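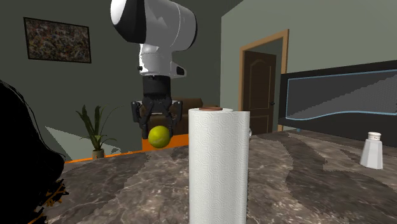 Robots & Automation | Features | In the Shop

Setting Up the Arm at Grasham Before It Touches Anything Real

May 14, 2024
By the Drasidus staff

The kitchen doesn't exist. The counter, the sofa, the television and the tennis-type ball are all geometry on a workstation at Grasham, a small integrator that sets up single-arm cells for customers who have never owned one. The arm does exist. It is bolted upside down to a steel beam in the next room, and everything it will be asked to do there is tried on the screen first.

Grasham calls the simulated room Adeyemi. The customer's cell will have a plain steel table and a rack of parts, so a marble counter seems like a strange place to start. The technicians use it for the clutter. A roll of paper towels standing up between the work and the point of view is a fair test of whether a program can deal with something tall in the wrong place. A salt shaker is small and has flat sides. A round ball has none, and it will get away from a gripper that closes off center.

Setup begins with the mount. A hanging arm carries its own weight differently from one that stands on a pedestal, and the controller has to be told which way is down. If that setting is wrong in the simulator, the model sags a little and somebody fixes it. If it is wrong on the beam, the arm can drop when the brakes let go. The setting is entered on the simulated controller, checked, and copied across as a file. Typing it in twice is not allowed.

Next comes the tool. The two-finger gripper is entered as a mass, a center of gravity and an offset from the wrist. The fingers on this one are jointed, so the tips move along an arc as they close. A program that treats them like a flat vise will grab a few millimeters too high or too low. Grasham writes a table of opening width against tip height and loads it with the tool file. For the current job that table has 51 rows.

Then the arm picks things up. The ball is the standard object, and a full run is 100 picks, each with the ball in a slightly different spot. The run counts as clean if the ball is lifted, held over the counter and set down without the arm brushing anything else. On the first evening the new cell went through 2,063 picks in the simulator, with the settings changed between runs. Most of the failures came from one cause – the wrist turned the long way around and the elbow swung low over the counter. A limit on one joint took care of it.

Moving to the real arm takes longer than customers expect. The simulated base is exactly where the file says it is. The real one is where the drill went. The technicians touch a pointed probe to 8 marks on the table, read the joint positions each time, and work out how far the two disagree. The correction goes into the base frame and nowhere else. Spreading it around through individual taught points makes the cell work for a week and makes it very hard to repair afterward.

Friction is the other difference. Rubber pads wear and pick up dust. The simulated pads never do, so grip force is set low on screen and raised on the beam a step at a time until the part stops slipping. The final number is written on a card inside the cabinet door.

The file is kept after the cell ships. A cell Grasham put in at Gudoditz last October began dropping parts over the winter, and the shop ran the same program in Adeyemi to compare. The simulated picks were fine, which pointed to hardware. A finger bushing had worn on one side. The replacement took less time than the drive out there – then the 8 marks were probed again and the old correction still held.

Comments (4)

beltdrive_ed: Good piece. We did the base correction the wrong way for years, point by point. Changed one bracket and had to reteach the whole cell.

mmontoya: Do they model the cable on the hanging arm? Ours snagged at the wrist and the sim never showed it.

tin_snips: Same question as above. Cable dress is where all my trouble comes from.

plc_retired: 51 rows seems like a lot for a gripper table. I'd fit a curve and be done with it.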